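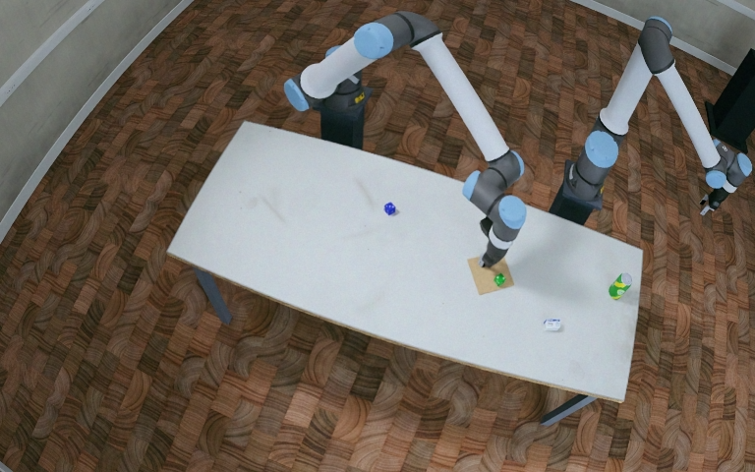
Simulation products / Two-arm workcells

Trundo Twin Table by Tavholm

Trundo Twin Table is a ready simulation cell for teams who want to test pick and place work with two arms before they buy any hardware. You receive the room, the table, both arms with their grippers, and a small set of objects. Everything is already placed and connected to the controller, so the first program can run on the same day you install it.

We made this package after many requests from customers of our single-arm cell. They liked the simple table but they had to add the second arm by themselves, and the two arms were often too near to each other. In Twin Table the pedestals stand behind the far edge of the table and each arm has its own side. In the starting task the left arm works over a square cardboard pad, where the green cube is placed, and the right arm waits with its gripper outside the table. The blue cube stays on the open part of the top, and it can be used as a second target or only as a distraction for your vision model.

What you receive

The scene file contains the white table with dark metal legs, the parquet floor, the pale gray walls and both arms. The object set has 22 items. The cubes, the pad, a green and yellow can and a small white carton with blue printing are loaded at the start, and the others you call by name from the object list. All objects have mass and friction values which you can change in one text file.

There are 18 prepared tasks. The easy ones ask one arm to pick a cube and put it on the pad, or to lift it from there. The more difficult ones need a transfer from one gripper to the other, or ask for the can to be set upright. Each task comes with a start position, a goal check and a time limit. You can write your own tasks in the same format — the manual has a full chapter for this, with a template to copy.

About the surfaces

A perfectly clean white table gives good results in training and then worse results in the real workshop. For this reason the top has faint gray scuffs and streaks, and the floor has a strong wood pattern in red, orange and brown tones. Shadows of the arms fall on the table and on the objects. If your computer is slow, shadows can be turned off in the Buruleo viewer, but we recommend to keep them on when you record images.

Control

Both arms accept joint commands and gripper position commands. You can drive them together from one script or separately from two. The collision check between the arms is on by default. Please do not turn it off for the transfer tasks, the contact values will not be correct.

Twin Table opens in the Buruleo viewer, version 2 or newer. Older scenes from our single-arm cell can be imported, but the camera positions must be set again by hand.

Known limits

The grippers are narrow and they are made for small objects. The can may be held only near its middle, and if the arm moves fast it will turn in the grip. The right arm cannot reach the far left end of the table. Soft objects and liquids are not supported. The cardboard pad is calculated as a rigid plate, so it does not bend when the gripper presses on it.

License and support

One license covers 2 workstations in the same company or school. Updates are free during the first year. After this time the cell continues to work, and only new tasks and new objects need a renewal. Schools can ask for the reduced price with a letter from the department.

In Europe the package is sold through Schmieder, who can also give an introduction course at your place. For other countries please write directly to us. Technical questions are answered by Nestor Dagdag, who built the task set — please add your log file and the name of the task to the message, it saves one round of letters.

Next release

The next release is planned for September. It will include a second table shape and a better grip on round objects. Customers with an active license will receive it without cost.

Last updated: September page draft replaced, prices unchanged

Tavholm | Contact | Terms of license | Copyright Tavholm, all rights reserved | Back to top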